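Folding towels, again

2026-01-02

The linen closet got done over the holidays. I had said I would do it in the fall and then in the fall I did the gutters. It took two afternoons and part of a morning, most of it spent on towels, and I am writing down how I fold them now so that I keep doing it the same way.

Our closet is in the upstairs hall. The shelves are 12 inches deep, which was fine for whoever built the house at 257 Contreras and is not fine for modern bath towels. For years I folded everything in half, in half again, and in half again, and pushed it in until the door closed. The stacks leaned. If you pulled one from the middle, you got the two above it as well. My husband's method was to take the top one every time, so the same few towels got washed over and over and the bottom ones stayed like new.

I started by taking everything out and putting it on the bed. Bath towels, hand towels, washcloths, two beach towels, a bath mat we no longer have the bathroom for, and a pillowcase full of other pillowcases. Then I sorted into what we use, what the dog uses, and what goes to the shelter in Stornton. They take old towels on weekday mornings if you bring them clean and bagged. They don't want anything with a fringe.

What I kept is mostly hand towels. I like a hand towel. They are the right size for most jobs in a house, and I practiced on an orange one, plain terry with a hem all around, until I had the folds down. A blue cloth underneath helps more than I expected. The orange stands out on it, so you can see at once when an edge is wandering, and a cloth keeps the towel from sliding the way it does on a bare tabletop.
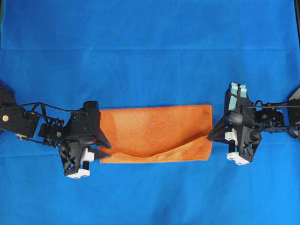

The fold itself

Lay the towel the long way, left to right. Smooth it from the middle out with a flat hand. Terry hides a lot of slack and if you skip the smoothing you find all of it in the last fold.

Take the bottom edge by the two corners and bring it up. I used to lift from the middle of the edge, and the corners would trail behind and land wherever they liked. With two hands on two corners the edge stays straight. Set it down on the top hem or a little short of it. I go short by the width of the hem, and then the folded edge faces out on the shelf and the hems are hidden.

Then in from the left, a third of the way, and in from the right over that. You end up with 3 layers across and a packet that stands up by itself if the towel has any body to it. An old thin one will not stand. I roll those.

For bath towels I add one fold at the start, lengthwise, and otherwise do the same. They come out just under the depth of the shelf. I measured the first one and after that I went by eye, checking against the first one when I remembered to. The last few came out a bit wide and I refolded them the next day.

I was taught a different way. My mother folded towels in quarters and then over a bar, and her closet smelled of the cedar blocks she put in every March. I have tried the cedar. It lasted a few weeks and then I had some blocks of wood in the closet. You are supposed to sand them to bring the smell back and I have never once gotten around to it. 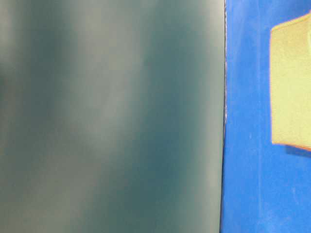 The shelf order took longer to settle than the folding did. I had bath towels at eye level at first, which seemed sensible, but we reach for hand towels far more often, so those moved up and the bath towels went down one. Washcloths are in a basket on the same shelf as the hand towels. Sheets are at the top, each set inside one of its own pillowcases, an idea I got from Nele Oltmanns, who got it from a magazine she can't find anymore. The floor of the closet has the vacuum and the bag for the shelter, and I would like it if nothing else ended up down there.

New ones go in at the bottom of the stack. This is the only rule I have asked anybody else in the house to follow. It means lifting the stack with one hand and sliding the clean towels under with the other, and with the folded edges all facing out it works well enough. Before, there was nothing to get your hand under.

Washing, briefly

I had a question about this last time, so here is what I do. Warm water, not much soap, no fabric softener on towels. I switched to Zurnotance powder in the spring when the grocery store stopped carrying the other one, and I can't tell any difference except that the box is harder to open. A new colored towel gets washed alone twice. Orange is one I would be careful with. I had a rust-colored bath mat years ago that turned a whole load of undershirts the color of weak tea, and I have been suspicious of that end of the rainbow ever since.

Shake each towel hard when it comes out of the washer and again when it comes out of the dryer. It brings the loops up. It also gets rid of some of the lint, although with terry you never get all of it.

If you fold straight from the dryer the creases set better, but I let them cool on the bed first. Warm towels feel dry when they aren't quite, and a slightly damp one in the middle of a tight stack will let you know in a week or so.
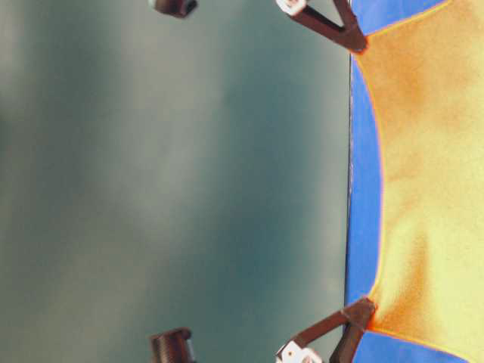
Orange-yellow fabric on the blue, with a few creases still in it.

On the creases: some will not come out by smoothing. If a towel has been sitting in the dryer overnight it has its own ideas about where the folds go. I put it back in with a wet washcloth for about ten minutes. Ironing a towel is a thing people used to do and I don't recommend it.

I also want to say something about corners, since Marjorie Rowbotham and I went back and forth about it at the December get-together. Marjorie pinches the corner between finger and thumb and holds on through the whole fold. I put a flat hand on it once it's down and let go with the other. Her way is better for slippery things, napkins especially, and I have switched to it for pillowcases. On terry I think it pulls the corner out of square, and with a towel that has been washed a lot you end up with a long ear on one side. We each folded a hand towel and compared, and we did not settle it. She is bringing her own towels next time.

Either way you will pick up fuzz. A bit of sticky tape takes care of it on your fingers, and a damp sponge is good for the cloth on the table. Blue shows every speck of orange. I shake mine off the back steps after each batch.
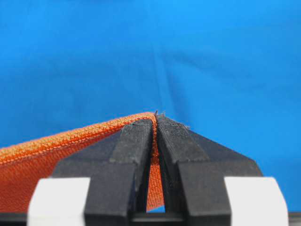 Stornton Home Keeping Club, Linens Group

The group's next meeting is on fitted sheets. I have been folding fitted sheets badly for most of my adult life, so I will be there with a notebook. Bring one sheet of your own, any size, and something flat to work on if you have it, as the tables in the hall are narrow. Nele has offered to show the method where you tuck the corners into each other. I have watched her do it before and could follow up to the third corner.

A few odds and ends from the closet, for those who asked. The shelf liner is the ribbed kind from Skarar, cut with kitchen scissors. It comes on a roll and wants to stay rolled, so weigh it down overnight with something. I used cookbooks. I did not put labels on the shelves. I thought about it, and I may still do the sheets, where the queen and the full look the same until you have one half on the bed.

The total going out was 4 bags, including the bath mat and the beach towel with the faded parrot that my son says he doesn't remember. The other beach towel stayed. It is far too big for the shelf no matter how I fold it, so for now it is on top of the sheets, rolled, with a loop of string around it.

Next is the kitchen drawer with the dish towels. I opened it this morning and closed it again.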